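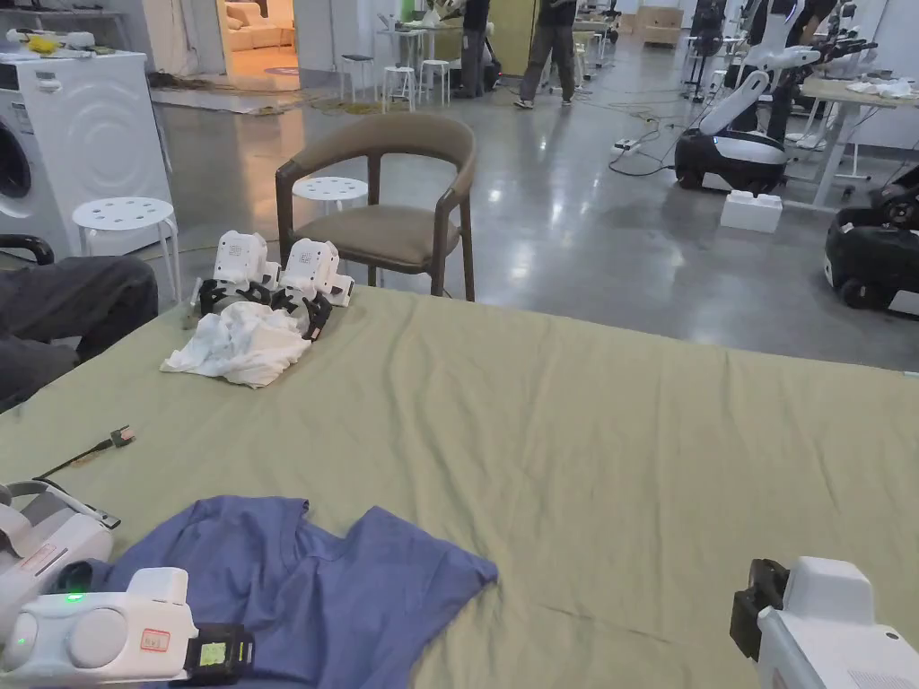

Gallardo runs a laundry and linen service, and for the past year its operations manager has been working out what it would cost to have machines do some of the folding. She came to the job from purchasing, and it shows in how she talks.

"I started with the hourly cost of folding by hand," she says. "Then I asked every supplier for the same thing: price, spares, training, floor space. Only two sent all four."

Those were Matent and Eltent. Matent's hand-held grippers were quoted at $322 each, and Gallardo budgeted for 82 across its sites. Eltent wanted to lease full arms, billed monthly, with service included. She asked for the lease to be broken out by part and is still waiting.

The line she underestimated was consumables. Jaw pads, cables and chargers came to some $3116 in the first draft, and she has raised it since. "People budget for the machine and forget the cable," she says.

T-shirts are the first item on her list. Fitted sheets are not on it at all. "I took them out of the plan. I can't put a date on them, so I can't put money on them."

The Fumivthorpe site will get its equipment first, in August, provided the electrical work is signed off. The remaining sites wait for next year's budget. She has asked for a contingency there too, and expects to have to argue for it.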